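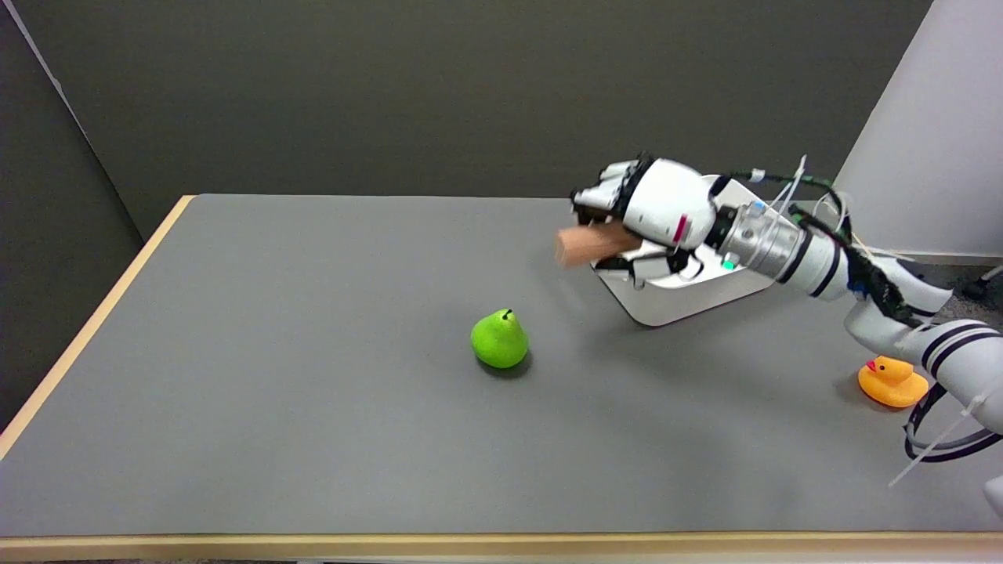
This site uses cookies to keep you signed in to the list archive. Accept / Manage settings

Re: [shopfloor] are the hands ready for kitting work yet?

From: Gilberto Agudelo
To: shopfloor list
Time: 4:12 pm

Yogesh Negi wrote:
> We run 1665 kit trays through the Skondlow building in a normal week.
> Each one gets a mix of parts, some hard, some soft, some with odd
> shapes. I have been asked by my manager whether a robot arm with
> fingers could take over one of the four benches by next July. The
> vendor says yes. I have watched their video and I don't know what to
> think of it. Has anyone here put one on a real bench? I am also
> curious if anyone has tried one at home or in a care setting, as the
> same vendor says it will fold towels and clear a table.

Yogesh,

We had one on trial at Deleck last spring. I can tell you what we saw, but it was one model and one building, so weigh it accordingly.

Picking up single hard objects with flat sides went well. A block of wood, a boxed bearing, a plastic housing. We set it a test of 1000 picks from a clear tabletop with nothing touching anything else, and it dropped or missed 50 of them. Most of the misses were in the first part of the day, before Celeste Rivadeneira redid the calibration. I would call that usable if the next step can stand a miss now and then. Ours could, with a light curtain to check that something had landed in the tray.

Rounded and squashy things were worse. Fruit, soft toys, bags of screws. The fingers would close and the thing would roll or squeeze out to one side. The vendor changed the fingertip pads twice. The second set helped with smooth shapes and made no difference to the bags. We stopped trying the bags.

Things in a bin were the real problem. On a table with space between the parts, the arm could come in from wherever it liked. In a bin it had to reach past one part to get at another, and the hand is bigger than a human hand once you count the wrist and the wiring. It bumped the walls. It bumped the other parts. You may find you have to lay everything out flat first, and then you are paying a person to lay things out for a robot. Arwel Pugh did that job for us for two weeks and says he could have packed the kits in the same time.

Speed. Our people average well under ten seconds a part. The arm took more than twice that on easy parts. It will run through lunch and overnight, so the total for a day came out closer than I expected, but somebody still had to be on call. Twice it stopped in the night and sat there until the morning shift.

Cables. Ask how they are routed. On ours they ran along the outside of the arm, tied on, and one loop caught the corner of a fixture. No damage, but we lost an afternoon. Ask also what a spare finger costs and how long it takes to come. They quoted us six weeks.

On the home question I only know what Henrique Arruda told me. His group at Correia tried table clearing with a similar hand. Cups and blocks were fine if they stood apart. Plates flat on the table were not, as the fingers could not get under the rim. Towels they gave up on. He is on this list and may want to correct me.

So for your bench, if I had to answer your manager: one bench by July, yes, if you pick the kits with hard parts only and leave the rest where they are. A full swap for a person, no. I would also have the vendor run your own parts in your own trays before you sign anything. We did not do that at first. They demoed with their parts and we bought the trial on the strength of it.

The software we used to log the picks was Dandar. It is clumsy but the export is fine. I have the log sheet with all 2112 attempts, including the bin tests, and can send it off list if you want it. Names of part suppliers are taken out.

What are the soft items in your kits? If it is only foam inserts you might be able to pre-load those.

Gilberto

Contact the list owner | Copyright shopfloor list and its contributors | Back to top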